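Pondodstead Facilities Forum > Stores and Equipment > Packing and Returns
Topic: Packing of power cords and mice for return to stores

Kamlesh Thakur wrote:
Posted Jan 7, 2022

Members are asked to comment on the draft procedure for packing desktop accessories before they leave the Pondodstead building. The present instruction dates from September and deals with monitors and keyboards only. It does not mention power cords or mice, and the offices have adopted different habits. Of the 189 parcels received at Puluden under that instruction, 7 had to be opened and repacked on account of knotted cords.

The draft reads as follows.

Power cords are to be coiled by hand in loops the length of the carton floor, and placed in the carton before any other item. The plug is to lie at the end of the coil and not in the middle of it. Mice are to be placed on top, with their own cords gathered beside them. A mouse should be lowered into the carton and should not be dropped. The lid is closed by its tuck flap. Tape is to be used only for parcels leaving the site.

The table is to be covered, and the covering secured at the edge so that it does not travel with the carton when the carton is moved. Two sizes of carton may be kept at the table. Flat stock is to be stored off the floor.

Comments on wording are welcome, as are comments on whether the procedure is workable in smaller offices.

Tatiana Halás wrote:

The procedure is sound in general, but I must record an objection to the paragraph on cartons. Our office reuses the cartons in which equipment was delivered. They are already on hand and they are strong. If "two sizes" means purchased mailer boxes only, we would be discarding good board in order to buy thinner board. I request that the paragraph permit any clean carton with an intact lid.

I would also ask what is meant by "loops the length of the carton floor." A stiff cord will not hold a long loop without a tie.

Kamlesh Thakur wrote:

The intention was not to exclude reused cartons. The wording will be amended to "any clean carton with a lid or flaps that close fully." Printing on the outside is no obstacle within the site, provided the stores label covers one face.

With regard to ties, I had left them out deliberately. Staff at Puluden report that wire ties are wound so tightly that the cord is bent at the plug. I remain open to correction.

Open cartons at the packing table:
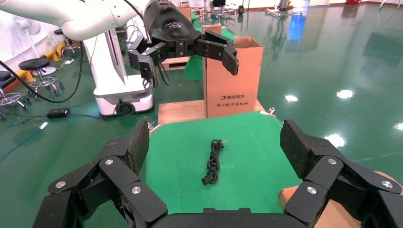
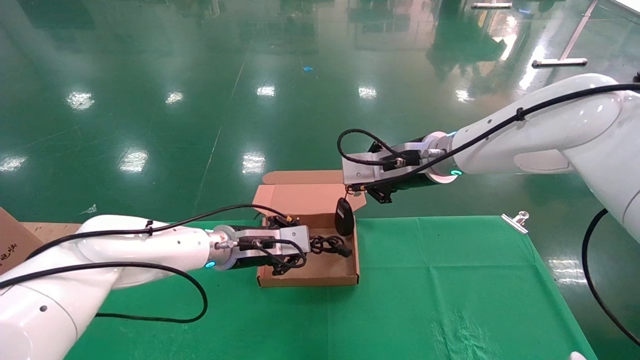
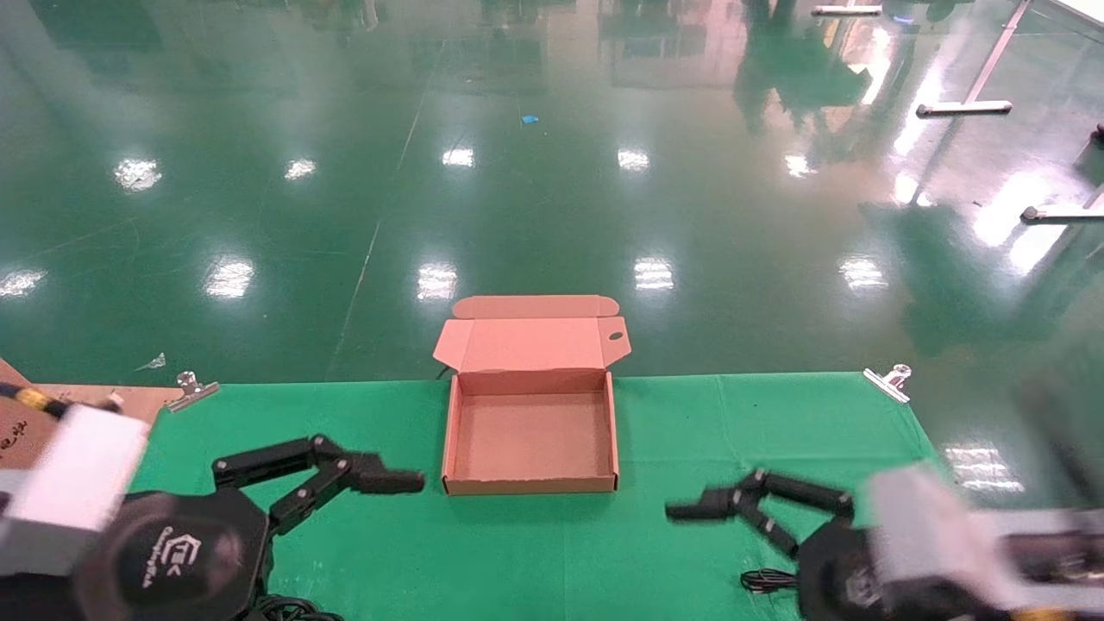
Poonam Rastogi wrote:

I do not agree that ties should be left out. The difficulty described at Puluden is one of technique. We have used the soft fabric ties sold by Ikel for 3 years and have had no cord returned to us as damaged. A cord without a tie opens out as soon as the parcel is carried on its side, and any mouse packed with it becomes caught in the loops. I would propose one soft tie at the middle of each coil, with wire ties expressly prohibited.

Kuldeep Tiwari wrote:

I support the previous reply as to power cords, but not as to mice. The cord of a mouse is thin and should not be tied at all. A small paper bag for each mouse would keep the two cords apart and would cost less than a tie. The bag can also carry the asset number, which at present is written on the mouse itself and has to be cleaned off.

Tatiana Halás wrote:

Bags were tried in the Joo annex. They tore, and the numbers were lost with them. I would prefer that mice be sent in a separate carton where the quantity justifies it. For a single workstation the existing draft is adequate.

Poonam Rastogi wrote:

A separate carton doubles the number of labels. I maintain my preference for ties, and I have no view on the bags.

Sunita Tyagi wrote:

May I raise a smaller matter? The draft requires the table covering to be secured but does not say how. Binder clips are satisfactory on a thin tabletop and do not open wide enough for the older benches in our corridor. A screw clamp would be needed there. Could the procedure say "clip or clamp"?

Kamlesh Thakur wrote:

"Clip or clamp" is accepted. One soft tie per power cord is also accepted, and wire ties will be listed as not permitted. The question of bags for mice remains open, and I would be grateful to hear from any office that has used a heavier paper than the Joo annex did. Until the revised text is posted, offices may continue with their present arrangements for mice.

Kuldeep Tiwari wrote:

Our bags are the ones used for keys. I will send a few to Puluden with the next return.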